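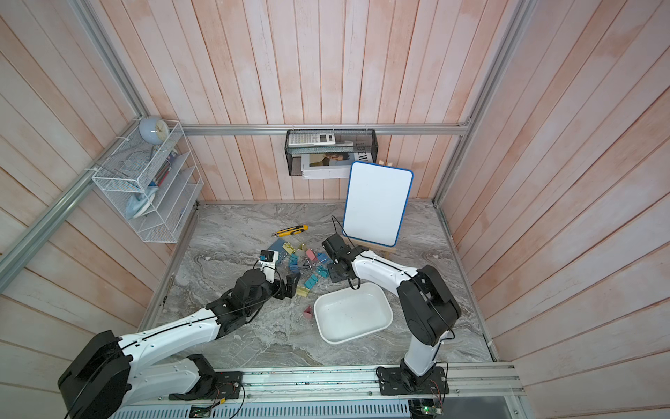 Essais > Bureau et papeterie > Perforateurs

Le perforateur Sesen de Wokico, après un hiver de paperasse

Tous les ans, en novembre, je me promets de remettre de l'ordre dans les papiers de la maison, et tous les ans je m'arrête au même endroit : le perforateur. L'ancien me venait de mon père, il pesait le poids d'un fer à repasser et il fallait se lever de sa chaise pour lui faire traverser cinq feuilles. Quand une correspondante fidèle de ce blog, Wakana Tanabe, m'a écrit que je devrais essayer le Sesen, j'ai fini par céder, un peu par lassitude et beaucoup par gourmandise (je ne sais pas résister à un joli objet de bureau, vous le savez bien).

Le Sesen est un perforateur à deux trous, écartement classique de 80 mm, en métal laqué avec un socle en caoutchouc. Il existe en gris, en vert sauge et dans un rouge brique que je trouve ravissant et que j'ai donc pris. Sur ma balance de cuisine, il fait 529 grammes. C'est assez lourd pour rester bien sagement à sa place quand on appuie, et assez léger pour que je l'emporte d'une main jusqu'à la table de la salle à manger, où je fais mon classement parce que la lumière y est meilleure l'après-midi.

Wokico annonce 20 feuilles d'un coup. Avec du papier ordinaire, il les passe, mais il faut y mettre l'épaule et le dernier centimètre de course devient franchement dur. Je m'en tiens à des liasses bien plus minces et là, quel plaisir ! Le levier descend d'un mouvement rond, sans à-coup, avec un petit bruit sourd que je me surprends à attendre. Les trous sont nets, sans ces barbes de papier qui s'accrochent ensuite aux anneaux du classeur. Mes vieux relevés sur papier pelure, que l'autre mâchouillait, sont sortis impeccables.

Le guide coulissant mérite un paragraphe à lui tout seul. C'est une réglette qui se tire sur la droite, avec des crans pour l'A4, l'A5 et un format intermédiaire dont je n'ai pas l'usage. Les crans tiennent bien. En revanche les repères sont gravés ton sur ton, et sur mon rouge brique, à la lampe, je ne les lis pas du tout. J'ai fini par marquer celui de l'A4 avec une goutte de vernis à ongles, solution qui vaut ce qu'elle vaut et qui fait bien rire ma fille.

Venons-en au bac à confettis. Il s'ouvre par-dessous, sur un côté, et tant qu'on le vide à temps tout va bien. Le jour où je l'ai oublié – un soir de factures d'électricité, j'avais la tête ailleurs – il s'est déboîté d'un coup et j'ai retrouvé des petits ronds blancs jusque dans les chaussons. Une fermeture un peu plus ferme n'aurait pas coûté bien cher. Depuis, je le vide au-dessus de l'évier avant de commencer, et je n'ai plus eu d'ennuis.

J'avais eu auparavant, le temps d'un été, un modèle Onishi prêté par ma voisine Waltraud Kröger. Il est plus doux encore sous la main, je dois le reconnaître, mais il glisse sur une table cirée et son guide en plastique prend du jeu. Entre les deux je garde le mien, quitte à forcer un peu sur les grosses liasses. Si vous avez les poignets fragiles, l'Onishi vous conviendra peut-être mieux, demandez à l'essayer en boutique.

Un mot de la garantie : trois ans, sur présentation du ticket, que j'ai évidemment perforé et rangé dans le classeur des garanties. La notice tient sur un carton et ne parle pas du tout de l'entretien. Pour ma part, je perfore de temps en temps une feuille de papier sulfurisé pliée en deux, une habitude prise avec l'ancien.

Je le recommande donc, avec une petite réserve pour le bac et une autre pour ces repères invisibles. Prenez-le en gris si vous travaillez le soir. Quant au perforateur de mon père, je n'ai pas eu le cœur de m'en défaire, il cale la porte du cellier.

Classé dans : Petit matériel, Ranger ses papiers, Testé à la maison

À lire aussi
Classeurs à levier : lesquels ferment encore au bout d'un an
Le caisson Zonusholm, monté un soir de pluie
Quatre agrafeuses pour petites mains
Étiqueter sans étiqueteuse, la méthode de Mio Aoki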